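The Dernis travel steamer after one summer

By Izzati Tjoa
4th September
34 shares | 9 comments

I bought the Dernis in May, before I moved to Lernemdale for work. My new apartment has no space for an ironing board, and my sister told me that a steamer can replace the iron completely. I wanted to believe her. Now I have used it for a whole summer and I can say that she was partly right.

For shirts it is good. Cotton needs two slow passes and the collar needs patience, but I am ready for the office in less time than with my old iron.

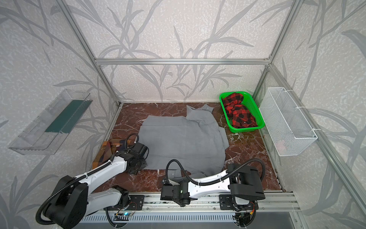 Water and heating

The tank is small. One filling is enough for a shirt and perhaps half of another one, and then you must wait again until the light becomes green. The lid is stiff and I have wet my feet more than 3 times. Tap water in our area is hard, so I use filtered water, which the manual also recommends.
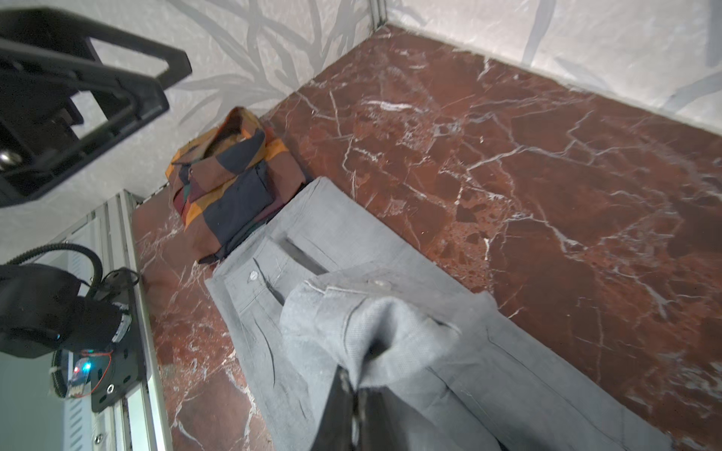
Trousers are the weak point of the Dernis. The steam is soft and it does not make a sharp line, so if you like a strong crease in front you will be disappointed. My colleague Mahfuz Sarkar uses a heavy Clomberg iron for his and he is not going to change. For casual light gray ones, with just a small white button at the waist and those faint creases along the legs, I find that steam is sufficient. I hang them by the hem and pull gently.

Noise and cable

It makes a sound like a kettle. My neighbor has never complained. The cable is too short for my bedroom, so I steam in the hallway, next to the mirror. I tried the Ndlovu model in a shop and its cable was much longer, but the handle was heavy for my wrist. 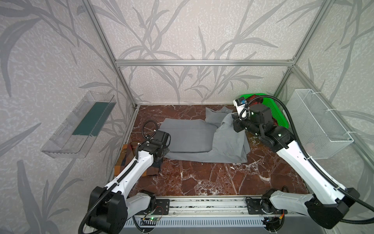

Gray cloth on red-brown marble print, gray leaves on the wall.

I would buy it again for shirts and for travel, if the price stays the same. For a family with a lot of laundry, I would look for a bigger tank.

9 comments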